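Keeping Household Paperwork: A Revised Schedule

Posted 12 August 2020

In January this blog published a short schedule for the retention of household papers. Several readers wrote to say that the periods given were clear but that the order of work was not. The following revision replaces the earlier post, which has been withdrawn.

Papers should first be divided by the date on which they stop being useful, and only then by subject. A water bill and a dental bill from the same quarter belong in the same folder until both have been paid and checked against the bank statement. Sorting by subject at the outset produces a large number of thin folders, and it was this practice that led to the 353 loose sheets found in my own hall cabinet last winter. Of these, 211 were discarded in a single afternoon.

Current papers are kept in a tray near the desk. The tray is emptied on the first weekend of each month. Anything that requires a reply is answered before it is filed, and the date of the reply is written in pencil in the top right corner.

Tax papers are held for eight years in this household. That is longer than most people will need, and readers should consult the rules that apply to them. Papers relating to the house itself, including the survey, the deed and the correspondence about the shared fence on Spanos Lane, are held without limit. Receipts for small purchases are held for two months.

Warranties present a particular difficulty. The Stinier boiler came with a warranty card, a service book and a separate sheet of conditions, and each gives a different starting date for the cover. All three are now kept together in one envelope, with the installer's invoice on top. The same arrangement has been adopted for the Wasus dehumidifier.

Evdokia Gkikas has asked whether scanned copies may take the place of paper. Scanned copies are accepted here for bank statements, utility bills and receipts. They are not accepted for certificates, signed agreements or anything bearing a raised seal. 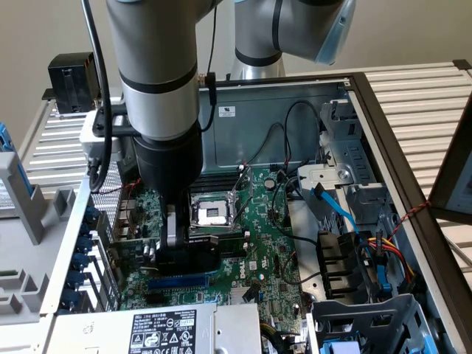 File names should begin with the year, followed by the month and the name of the sender. A second copy of the full set is kept at my sister Jada's house and is replaced every January. Passwords are written on paper and stored apart from both copies.

Papers to be discarded are shredded if they show an account number or a signature. The remainder may go out with ordinary recycling. Envelopes with plastic windows are accepted in some towns and refused in others, and the local collection notice should be checked.

A separate post will deal with letters and family photographs, for which no fixed period is proposed.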